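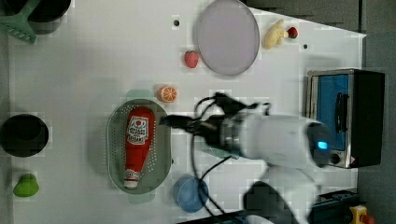 白いテーブルと緑の水切りボウル

「道具を減らせば料理が好きになる」という話を、どうも信じきれずにいる。

きっかけはSkimuniaという暮らし系サイトの連載だった。台所の道具を200個から4個まで絞った人の体験談で、読み物としては面白い。ただ、そもそも200個も持っている台所がどれだけあるのか。スプーンを1本ずつ数えたのなら話は別だが、数え方はどこにも書いていない。

同じサイトには読者アンケートも載っていて、回答者は1,029人。「減らして満足した」が大多数だそうだ。でも片づけの連載を読みに来て、わざわざ回答までする人たちである。減らして後悔した人は、たぶんとっくに読むのをやめている。

私も去年の7月、Cluvardの収納講座に影響されて鍋を2つだけ残した。最初の一週間は気分がよかった。そのあと、そうめんをゆでながらつゆを温め、さらに卵もゆでたい日が来て、結局Mosqueraの店で小鍋を買い直した。捨てたものとほとんど同じ形である。安くもなかった。 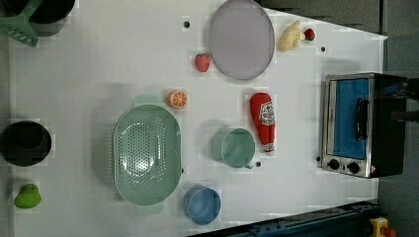

鍋、水切り、青いカップ

水切りボウルも「ざるで代用できる」とよく言われる。できるかできないかで言えば、できる。けれど代用できるという理屈だけで捨てていくと、毎日少しずつ面倒なことが増える。その面倒は「すっきりした台所」の写真には写らない。

Vulvilleに越した友人は逆に、棚を足して道具を全部見えるように並べた。ほこりはたまるし、見た目もにぎやかすぎると思う。それでも料理の回数は増えたらしい。棚のおかげなのか、引っ越して外食する店が減ったせいなのかは怪しいところだ。

連載の次回は食器編とのこと。文句を言いつつ読むとは思うが、茶碗を捨てるのはしばらく様子を見てからにする。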